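Open afternoon at the Groltstead robotics lab — worth the drive, and will a 3rd grader get anything out of it?

Posted in: Days Out and Events

Hi all! We moved to Odorcombe in the spring and I keep seeing flyers for the open afternoon at the Groltstead lab. I work in a dental office and know nothing about robots, but my kid is completely nuts about them and has built a cardboard arm that now lives on our kitchen counter. The flyer says they run a two-armed robot live and also show the computer version of the same kind of setup. Has anyone been? Mainly I want to know if you get close enough to see what's going on, whether it's all talk and slides, and what parking is like. We'd be coming from the Altcombe side. Thanks!

odorcombe_newbie

Go!! I went in May and I'm still telling people about it. They split you into small groups and you get three stops. First is the real robot, behind a rope, and you stand close enough to hear the motors. It picked up blocks and put them in a tray, and when it dropped one the whole group groaned like it was a ball game. The engineer just let it try again, which my lot thought was the best part of the day.

Second stop is the simulator, and don't skip it even if the word makes you yawn. They have the robot and its table as a 3D model on a big screen and you can ask them to swing the view around. Same arms from way up high, then from right down near the fingers — I had no idea how different the job looks from there. You can hardly see past the grippers! The engineer said they had run 3,000 practice tries in the simulator before the real arms did 900, and I believe it, the thing resets in a second and nobody has to pick blocks up off the floor.

Third stop is hands-on. Kids get a pair of handles and move a small arm themselves. The line was long, so do that one first if they let you choose.

Parking: use the lot behind the building, the front one fills up. From Altcombe take the river road. Bring a sweater, they keep the lab cold.

For your cardboard builder, ask at the second stop about the joints. Mine went home and added a second elbow to a LEGO arm that same evening. They let visitors save views from the simulator, and these are two I kept:

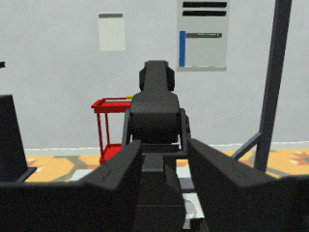
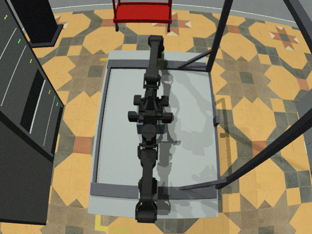

Simulator views: down by the gripper fingers, then the table from overhead.

Oh, and the program you get to watch is called Estrella. There's a sticker if you ask for one.

gearhappy_mom

its fine. bit loud. snack table was out of everything by 3 so eat before you go

I help with a school club and took a group through on the same open day as the poster above, so let me add a few practical bits.

A third grader will be fine. The talk at the first stop runs a little long for younger ones, but the staff are good about questions, and they answer the kid and not the parent, which I loved. The sign-in sheet by the door had us down as visitor 1,027 for the year, so it does get busy. I would get there when the doors open.

One correction on the river road: the bridge end was down to one lane when we drove it. The other way in, past the garden center, took us less time.

If your kid likes building, bring a notebook. One of ours stood at the simulator screen drawing the arm from every side the operator would give her, and the operator got so into it that he kept offering new ones — from behind, from underneath, straight down. We had to come back and collect her at the end of the tour. She has asked me twice when the next one is.

Stroller access is okay on the ground floor. The hands-on room is up one flight and the elevator is slow.

clubnight_altcombe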